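Plunel小白桌十月开售 桌面留走线孔,适合墙角摆放

Aderside消息 家居品牌Plunel宣布,旗下小型边桌系列将于十月在Aderside门店及线上同步开售。新系列面向小户型和合租住户,主打可以推进墙角使用的白色长方形小桌,首批供应2,827张。

这款桌子的桌面为白色长方形,靠后一角开有一个圆形走线孔,台灯、充电器的电线可以从孔中穿下,沿墙根接到插座。桌腿同为白色,用户自行安装,随货附一把内六角扳手和一份图示说明。Plunel表示,单人安装约需20分钟,安装时建议先把桌面倒扣在毯子上,装好桌腿再翻过来,最后调整脚垫。

产品负责人Hrefna Hjaltadóttir介绍,设计组在动笔之前走访了Aderside市内17户人家,请住户讲一讲家里的小桌子平时放在哪里、上面放什么。多数住户的小桌最后都靠在了墙角,上面常放的是一杯水、一副眼镜、一部正在充电的手机。不少人提到,桌子稍大就会挡住过道,电线从桌沿垂下来也容易绊脚。

“走线孔原来放在正中间,试用的住户把桌子推到墙角以后,线绕得很长,所以改到了后角。”Hrefna Hjaltadóttir说,“桌面尺寸也收过一次,放得下一盏灯和一个杯子,再加一本摊开的书,就够了。”

桌面采用哑光白色涂层,日常用湿布擦拭即可,咖啡和茶渍请尽快擦净。玻璃杯可以直接放置,盛热饮的杯子建议加杯垫。由于白色桌面上的透明玻璃杯不太显眼,Plunel在说明书里提醒有孩子的家庭,用完的杯子及时收走。桌面承重最高30公斤,不可坐人或踩踏。

该系列由Beyene工厂生产,Drustach负责配送。Aderside市区订单可选择送货上楼,下单时请注明楼层和有无电梯。外包装为平板纸箱,一个人可以搬动。配送员不提供安装服务,如需上门安装,可在下单页面另行预约。

Plunel同时公布了退换办法。未安装的产品可凭订单号办理退货,已安装的产品如有桌腿松动、涂层起泡等问题,可拍照提交,客服核实后寄送替换件。桌腿、脚垫和螺丝单独出售,搬家时丢了零件的用户不必重新购买整张桌子。

门店方面,Aderside店将在一楼设置一处试摆区,靠墙搭出两种常见的墙角:一种两面都是白墙,一种一面白墙、一面砖墙。顾客可以把样品桌推到墙角,试试走线孔的位置是否合适,也可以带上自家的台灯来比一比高度。砖墙表面不平,桌沿与墙之间会留一点缝隙,店员会提供可粘贴的毛毡条,防止搬动时磕掉漆面。试摆区每天上午十点开放,傍晚六点关闭,无须预约。

关于颜色,Plunel目前只提供白色。Hrefna Hjaltadóttir表示,走访中有住户希望增加木色和深灰色,设计组正在打样,是否投产要看首批的销售情况。系列中另有一款稍高的型号,可配合单人沙发使用,预计晚些时候供货,届时另行通知。

购买前请先量好墙角两侧的长度,并留意踢脚线的厚度。如果墙角有暖气片或插座,桌子应与其保持距离。木地板用户请确认脚垫已经全部装好,再推动桌子。

媒体联络:Plunel新闻室,Aderside门店二楼。 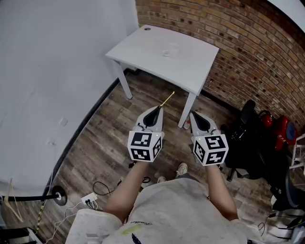 Halldóra留言说,她家的墙角正好有个插座,走线孔开在后角对她来说很方便,只是希望孔能再大一圈,她的台灯插头比较宽,每次都得斜着往下塞。她还想问木色什么时候能定下来,如果年底前有消息,她愿意等一等再买。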